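Popular Song Forms, Handout 2
Share 138 Comments 2

Today we study the bridge. In a verse and chorus song, the bridge usually comes after the second chorus and it brings a new chord or a new melody.

Please listen to "Hodwood" by the group Jeltevness before Saturday. The tempo is 100 beats per minute. Write down where the bridge starts — the drums stop for two bars, so it is easy to hear.
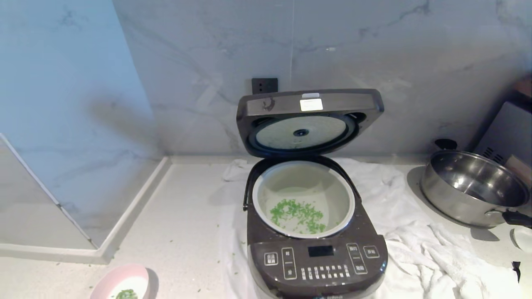
By M. Ahn, January

For homework, write a bridge of eight bars for your own song. Use at least one chord which is not in the chorus. Bring it on paper to room 510.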